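# Cottage food bill is back, please read before you call

17 Jan 2026
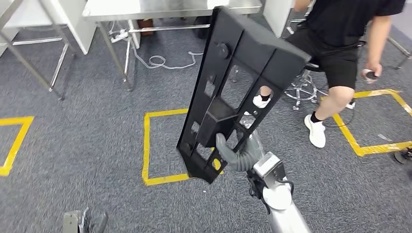 *Big black panel, blue-gray carpet.*

OK quick one, I have bread in the oven and the hearing list just went up.

The home kitchen bill is back. Same bill as last year mostly. If you sell jam, bread, pickles, tamales, whatever, out of your own kitchen in this state, it's about you. If you buy any of that it's about you too.

What changes:

- Sales cap goes away. Right now you stop at the cap or you rent a commercial kitchen.
- Refrigerated stuff allowed, with a label. Cheesecake people, this is your year.
- You can sell through a shop. Right now it's face to face only, so the Cadell store can't carry my rye even though they've asked me twice.
- Pickles and ferments no longer need a lab test for every single recipe.

What doesn't change: meat. Still no meat. Please stop emailing me about jerky, I can't help you.

The label part is fine by me. Name, address, ingredients, allergens, date made. I do all that already. I'd like the address to be optional (I live alone, strangers have turned up at 7 am wanting rolls) and there's supposed to be an amendment for that but I haven't seen the text yet. If you have it, send it.

Now the money. Renting the shared kitchen in Irdale cost me $780 last month. For four mornings. Add gas, it's 43 miles each way. I made 343 loaves in those four mornings and my back has still not forgiven me. My own oven is right here!! It's a Misemetti, it was my one big purchase, and it bakes better than anything in that rental.

Milagros Gallardo drove over and testified last time, on her hot sauce. She got two minutes. They cut her off in the middle of the part on vinegar and pH, which was the part they'd asked her for. She's going again. She says bring your testimony on paper so it goes in the record even if they cut the mic. Good advice, do that.

If you're calling:

1. Give your name and town first. They only log it if you're in the district.
2. Say the bill number. It's on the hearing list, I don't want to type it wrong here and have everybody calling on some drainage bill.
3. Say support. Then one sentence on why. One.
4. Hang up and call the other one. You have a senator AND a representative.

Emails count less I think but send them anyhow. Don't paste mine. The Mulder bakers all sent the identical letter last year and it got logged as a single comment, typos included.

The health people will be there saying somebody will get sick. Take it seriously, don't roll your eyes in the back row. I keep my temperature logs and I'm bringing them. If you keep logs bring yours. If you don't keep logs, maybe start tonight.

We had 100 signatures on the paper petition as of last night. The clipboard is on my porch, under the flower pot so it doesn't blow away. Pen's probaly frozen, bring one.

If it gets out of committee the floor vote would be in March, which is right when I start Easter orders, so I'll be no use to anyone. Somebody else want to run the phone list then? Seriously asking. Comment or text me.

Also yes there is rye this week. No cinnamon rolls, out of butter. Pick up after 3 and use the side door, the front one is sticking agian.

Timer's going.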